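Collecting bin-picking examples with the Naylor recorder
By Beryl Inskip
Last updated April 2019

These steps cover one session of recording for the bar-sorting task: setting up the bin, running the arm, labeling the picks and handing the files over for training. They assume the arm is already mounted and the Naylor recorder is installed on the cell computer. If you need the install notes, see the Virnden setup page.

A full session is 151 attempts and takes most of a morning. You can split it in two, but finish each half on the same day you start it.

What you need

The metal bin and its spring clamp
Red bars and green bars
Blue tape
The teach pendant
A login for the Vakanis file server

1. Fix the bin in place

Set the bin on the tabletop and line it up with the marks. Put the spring clamp on the rim and push on the bin from two sides. If it slides, move the clamp closer to the corner and try again. A bin that creeps a little with every pick will ruin the second half of a session, and you won't notice until you plot the pick positions.

Tape down anything flat that sits next to the bin. Leave the tape where it is between sessions.

2. Check the camera view

Open the recorder and press Preview. All four walls of the bin should be in view, along with the floor of the bin and the sloped panel at the back. Don't wipe down or polish the metal before a session. The model has to work with scratches and glare, so they should be in the data from the start.

Save one still with the bin empty. The recorder names it "background" and puts it in the session folder.

3. Scatter the bars

Drop the bars in from just above the rim and leave them where they land. Do not straighten them. People tend to tidy the bin without thinking, and a model trained on tidy bins will fail on the first messy one.

You want a mix of layouts over the session. Bars that touch end to end are useful, and so are bars lying against the foot of the sloped panel, where the gripper has less room. Bars alone on the open floor are the easy case. Keep some of those too, or the model never learns what a plain pick looks like.

4. Run the attempts

Start the program at low speed. We use 30 percent for the first ten attempts and 40 percent after that. Keep the pendant within reach the whole time, and stay outside the floor line while the arm is moving.

The recorder saves camera images, joint positions and gripper state from the moment the arm leaves its home position until it gets back. With the gripper down in the bin, one of its fingers can hide part of a bar from the camera, as with the green bar on the right in this view. Leave those images in. The labeling tool has a "partly hidden" box for them.
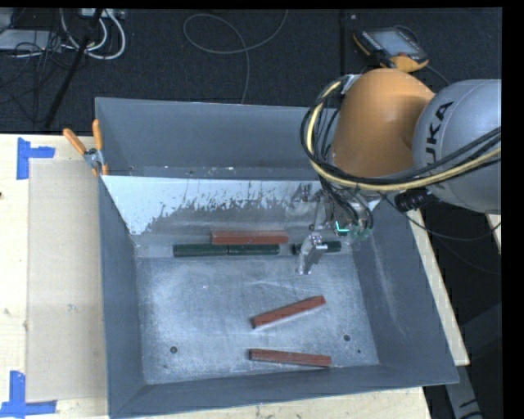
5. Mark each attempt

After every attempt the recorder waits for a key. Press S if the bar was lifted clear of the bin, F if it was missed or dropped, and X if something outside the task went wrong, such as a protective stop. Failed picks are kept and used in training. Only the X attempts are thrown out.

If you press the wrong key, write down the attempt number and fix it in the log afterward. Going back during a run shifts the numbering.

6. Reset the bin

Every ten attempts, stop the program, take all the bars out and scatter them again. Press R so the log shows a reset.

7. Copy and check the files

When the session is done, copy the folder to the Vakanis server and run the check script. It looks for missing images, gaps in the joint data and attempts with no key press. Most errors are missing key presses, and you can fill those in by watching the replay.

Hartmut Janssen starts a training run on Clollura once the shared set has 909 checked attempts. Send him the session folder name and tell him about anything you changed in the cell, including lighting.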